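Textiles for Everyday Life
Week 7 handout – Knits, wovens and why your clothes behave the way they do
Prepared by Nafula Kashindye

Welcome back, everyone, and thank you for the lovely discussion last week (I'm still thinking about the question on felted slippers, and I promise we'll get to it). Today we leave fibre behind for a while and look at what happens once it has been spun into yarn and the yarn has been made into cloth.

A woven cloth has two sets of yarns crossing at right angles, the warp and the weft. Pull it along either one and it hardly gives. Pull it on the diagonal, the bias, and it suddenly moves quite a lot, and that's the trick behind all those beautiful draped evening dresses of the 1930s. A knit is made of loops instead. Each loop hangs from the one before it, and when you tug on the fabric the loops change shape long before the yarn itself is strained.

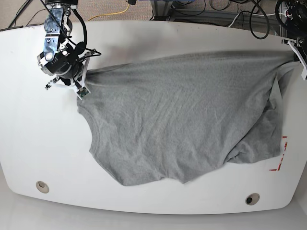
Most of the knits in your dresser will be single jersey. Have a look at one tonight with a magnifying glass if you own one. On the right side you'll find little columns of V shapes, called wales, and on the back you'll see rows of bumps, called courses. Jersey stretches more across its width than along its length, and a cut edge likes to curl, as anyone who has tried to hem it will tell you with some feeling! Rib and interlock lie much flatter, so they're kinder to beginners.

A word on colour. Heathered yarns are blended from fibres of different shades before spinning, so the speckle goes right through. They're forgiving about lint and small stains, too.

Laundering is where knits get into trouble. The loops are pulled long during manufacture and would dearly like to relax, and a warm wash lets them. Dry heavy knits flat – a wet sweater on a hanger will grow in directions you never wanted.

For next class
Read chapter 2 of the Macedo reader, up to page 34.
Bring two scraps of cloth, one knit and one woven, each at least 15 cm square.
Purificación Esteban will be joining us to show her hand-framed samples, so please come on time.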